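Search products Go

Letano 78 Refrigerator — Fresh Food Compartment, Right-Hand Door
Print this page | E-mail this page

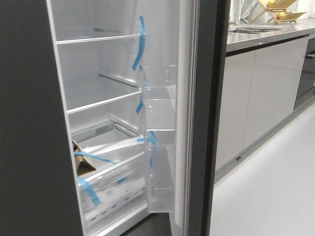

The Letano 78 is supplied by Idance with all interior parts fitted at the warehouse. Exterior finish is dark charcoal gray, matte.

Interior
Shelves: clear glass, white front trim
Crispers: transparent, stacked below the lower shelf
Door bins: 3, clear plastic, bottom bin tall
Liner: silver-white plastic

Shelves, bins and drawers are secured with blue tape for shipping. Remove all tape and any cardboard from the crispers before the unit is switched on. Peel tape slowly, at a low angle. Adhesive left on the liner can be wiped off with warm water and mild dish soap. Do not use solvents or scouring pads on the trim.

Let the cabinet stand upright for 3 hours before connecting power. Factory setting is 41 °F. Food can be loaded once the display holds that figure — usually overnight.

Replacement bins and glass are ordered under the Iline parts list. Quote the serial number with every order. Crisper lids are listed separately.

Parts and service: Rezaul Munasinghe, Idance Appliance Supply
Page revised 11 Jul 2021

Contact | © Idance Appliance Supply | Back to top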